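Notebook, cell 3, April

Protective stop during charger pick, arm Akel. Job was the Hekthorpe clutter set: grasp the wall adapter off the grid mat, puzzle board left in the workspace as an obstacle. Cycle counter read 3,901 at the stop. Controller logged a joint speed violation on the wrist, then dropped the gripper enable. No contact with anyone; door interlock was closed. 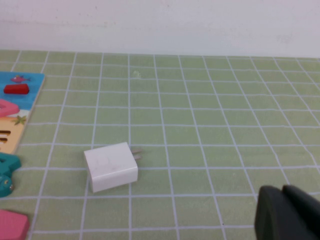
Wrist view, charger on its side, prongs to the right.

Replayed the log twice. The grasp planner returned two yaw solutions for the adapter and alternated between them on successive updates. The wrist followed each one until the speed limit tripped. The flat prongs are my first suspect — the Braltero segmenter merges them with the body on some updates and drops them on others, which swings the principal axis.

Speed scale is down to 22 percent from 100 until this is fixed. Added a hold on yaw once the approach starts. Not yet tested against the board pieces. 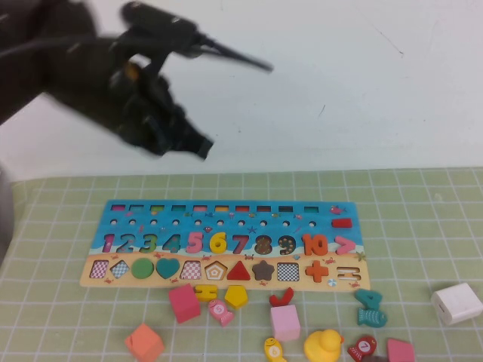 Parvathi Nair thinks the limit should stay where it is even after the yaw fix, and wants the fault reset made manual, as the current script clears it without an operator present. Agreed on the reset. Script edit is open, assigned to Gerasimos.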